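The Big Shed Fix

Everyone wants to work under a metal roof now. Merja Ikonen spent a Tuesday finding out what it sounds like.

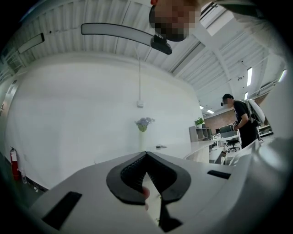 White paint and tube light

The pitch for the converted shed rarely changes: ribbed metal overhead, painted white, a few fluorescent lights, and suddenly you have a workplace people will cross town for. Koler, which fits out these buildings for small firms, calls the look "honest volume." I call it a ceiling somebody decided not to cover.

White does help. Corrugated panels in bare metal can make a room feel like the inside of a can, and a coat of paint softens that. What it won't do is stop the noise. Koler's brochure gives the subject one line, and the line is about "character."

Leandro Urrutia has rented 1,891 square feet of character for 6 years. He likes the height. He is less fond of rain, which ends phone calls, and of August, when he starts at dawn and goes home after lunch.

"They showed it to me in May," he says. "Everything looks good in May."

The trouble with tubes

Then there is the lighting. Long tubes throw plenty of light for the money, and a white ceiling bounces it around nicely. Sit under them all day, though, and you may wish for a lamp. Urrutia got a quote of $1,122 from Veteo to swap his fittings for softer ones. He bought two desk lamps and a visor.

Stomamel sells a stick-on acoustic panel for ribbed roofs at $900 a pack. I stood under a demonstration ceiling for an hour, clapping like a fool, and heard a difference — a small one. The salesman heard a large one.

Would I take a shed? Maybe, at the right rent, with insulation already in and a door that shuts properly. Go and see it in bad weather first, and bring someone who talks loudly.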